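Kitchen > Pantry Encyclopedia > S > Snack storage

Search the encyclopedia Go

Reading time: 2 min

Snack storage

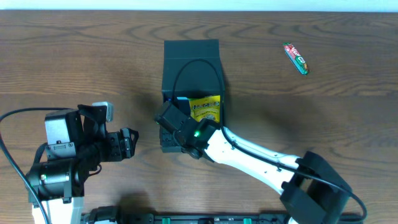 Evelien Verschueren wrote in to say that her crackers go soft well before the date on the package, and she wanted to know if the date is wrong or if her cupboard is. Probably the cupboard, Evelien! Mine did the same for years.

Snack storage is the keeping of dry, ready-to-eat foods (chips, crackers, pretzels, nuts, all the good stuff) at home between buying and eating. I've looked after this entry since January, and what I get asked most is why things go stale. Crisp foods hold very little water, so they pull it out of the air once the bag is open, and salty ones seem to do it while you're still looking for a clip.

Fat is the other problem. Nuts and fried snacks turn rancid as their oils meet air and light, and warmth speeds it up – so please, not the shelf over the stove. I lost a whole tin of walnuts that way when I lived in Clendberg and I still think about them.

Closed bags do fine in any cool, dark spot. For opened ones I roll the top down tight, squeeze the air out and use a clip, or tip everything into a jar with a rubber seal. Nuts keep for months in the freezer. Bread boxes are a poor choice for crackers, as the loaf gives off moisture and the crackers drink it up.

Softened crackers can often be saved. I spread mine on a tray and bake them at 200 degrees for 20 minutes, then let them cool all the way before I try one (they crisp up as they cool, so don't panic). Kiyoshi Chiba uses a dry skillet for rice crackers, and I've been meaning to try it.

See also: Bread boxes; Jars and lids; Rancidity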